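Waserville Farm Shop Open Day: Was It Worth the Drive?

The leaflet promised "a full day out for food lovers", and I have been let down by that phrase before. Still, Lizelle Chauke had sent me two messages asking if I was going, so on 15th February I drove over to Waserville to see what the new food hall had to offer.

The first thing on offer was a queue for the car park. The second was a man handing out paper maps of a building you can see across in one glance. I kept mine. It has a voucher on the back for a free coffee, "with any hot meal".

The Bread

I'll start with the good part. Thibodeau, the bakery in the far corner, knows what it is doing. I bought a rye loaf with a proper crust and a slice of apple cake that tasted of apples. Kai-wen Chow was on the counter and told me the oven goes on before four in the morning. I asked whether everything was baked on site and she said no, the croissants come in frozen. I liked her for that and didn't buy a croissant.

The Cheese

Plerkell have the biggest stand, with a lot of slate and a lot of small flags. A card informs you that their blue has been "handmade for generations". I asked Iason Tzavaras, who was cutting the samples, how many generations. Two, he said, if you include him. It's a decent cheese, salty and a bit crumbly, but I have had as good from the supermarket for less and without the flags.

The Tour

Groups went round the back to see the jam kitchen. Ours was led by Achilleas Kyriakidis, who talks quickly and likes a number. They filled 1,036 jars in the last batch, we were told, though what we saw was one pan, cold, and a sink. Somebody asked where the strawberries come from in winter and we moved on to the labels. The tasting at the end was fine. The plum is worth having, the "spiced carrot" I would leave.

Staying Over

There are rooms to let as well, and the website makes much of waking up to the smell of baking. Perhaps you do. I went home to my own bed, so I can't say. 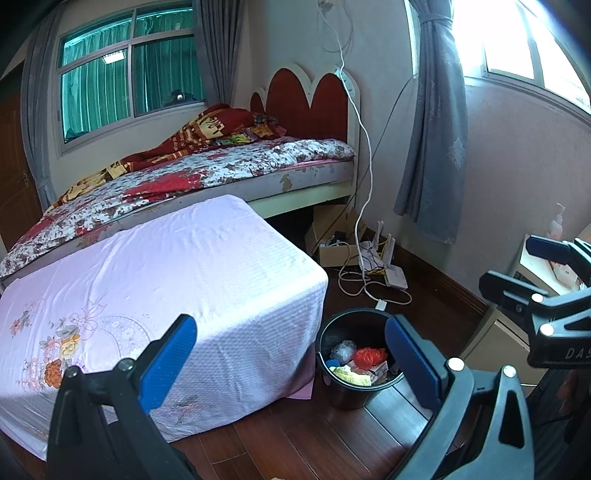 Prices and Practical Bits

Soup and a roll in the café came to more than I would pay in town, and the roll wasn't from Thibodeau, which seems daft when their counter is a few steps away. You order through an app called Bukex. Mine crashed, and Eirini Katsaros at the till took the order on a pad in half the time.

Parking is free, the toilets were clean, and dogs are allowed in the yard only. The next open day is in March. I'd go back for the rye loaf, early, and skip the tour.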